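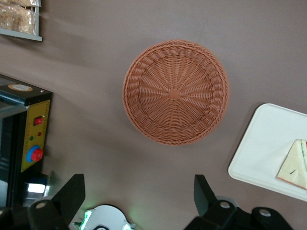

Le panier, le sandwich sur son plateau, le petit four noir.

4 juin 2020

Kanini Lema m'a demandé au téléphone si les machines savent enfin ranger une cuisine. J'ai répondu non, trop vite, et depuis je réfléchis à ma réponse.

La tâche s'écrit en une ligne : prendre le sandwich sur le plateau blanc et le mettre dans le panier rond. Ma nièce de 2 ans le ferait en regardant ailleurs. Pour le bras, il faut trouver la pointe du triangle, choisir par quel côté serrer, ne pas entraîner le plateau avec la main. Et le panier est tressé, avec un bord épais. Si un doigt descend trop près, il peut s'accrocher dans les boucles -- j'ai appris à me méfier de l'osier.

En avril, je croyais encore que le difficile serait le four. Il a un bouton rond rouge, un petit interrupteur rouge, deux voyants. Mais un bouton reste à sa place, et le sandwich, non. Chaque fois que je le pose, il est un peu autrement.

Chez Kenik, on m'a parlé d'un bras qui a fait jusqu'à 3000 prises dans un magasin. Je veux bien le croire. Je voudrais savoir combien de fois une personne est venue derrière lui pour redresser quelque chose. Tuominen pense que je suis trop sévère et qu'un employé aussi fait tomber des choses. C'est vrai. Seulement l'employé se baisse et ramasse, et personne n'écrit cela dans un rapport.

Je note donc mon avis de ce soir, pour le comparer plus tard : mettre un objet dans un panier, oui, presque. Débarrasser une table où quelqu'un a mangé, pas encore. Pour les rayons d'un magasin je ne sais pas, je connais mal ce travail.

J'ai promis à Kanini une lettre plus longue. Il faut aussi que je rende les 11 pages à Judano, et je n'ai pas commencé la traduction.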